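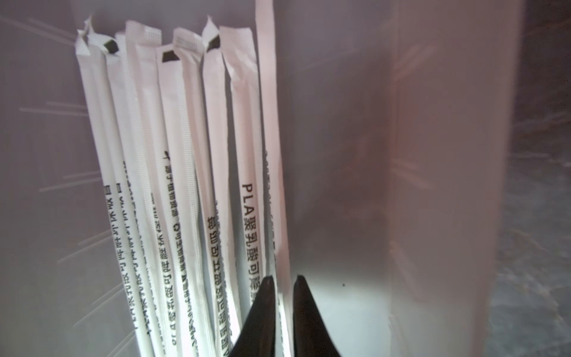
Cafes and takeaways in Stalwood will be asked to stop handing out straws, lids and cutlery unless a customer wants them, under a scheme agreed by traders in the town.

The plan was put forward by the Stalwood Traders' Association and will run for 6 months. So far 40 businesses have signed up, including most of the food counters in the covered market and all 11 kiosks along the seafront at Clitness.

Staff will no longer put a wrapped straw in with every cold drink. They will be kept behind the counter and given to anyone who asks, with no questions and no charge. The same goes for wooden forks, sauce sachets and paper napkins.

Hanane Tahiri, who chairs the association, said the idea came from shop owners who were tired of paying for things that went straight into the bin.

"We looked at what was being thrown away outside our own doors," she said. "A lot of it hadn't been opened. The straw was still in its paper, the fork was still in its bag. We pay for that when we buy it and we pay again when it's collected."

Businesses taking part will get a window sticker and a set of small counter signs. These were printed by Metwally, the stationery firm on Dock Road, which did the work at cost.

The scheme has no legal force and shops can leave it at any point. Table service restaurants are not included for now, although two have asked to join.

Disabled residents were consulted before the wording of the signs was settled. An early version told customers that straws were available "if needed", and several people said they did not want to have to explain a need to a stranger at a till. The signs now read "Straws here - just ask". Bendy straws will also be stocked, as many people find straight ones hard to use.

Nour Srour, who runs a juice bar in the market, began keeping her straws out of sight last October as a trial. She said most regulars got used to it within a few days.

"Children still ask, and they still get one," she said. "The adults mostly take the cup and go. I used to order a new box every fortnight and now it's more like once a month."

She said her one worry was the summer, when queues are long and each extra question slows things down.

Not every trader is in favour. Rastach, the fried chicken shop by the bus station, has decided to stay out. Its manager said that nearly all its orders were eaten away from the shop and that customers complained if anything was missing from the bag.

The association will collect order figures from members at the start and end of the scheme and publish the results. It hopes to have 100 businesses on board by then. Sign-up forms can be picked up from the market office, which is open until 4pm.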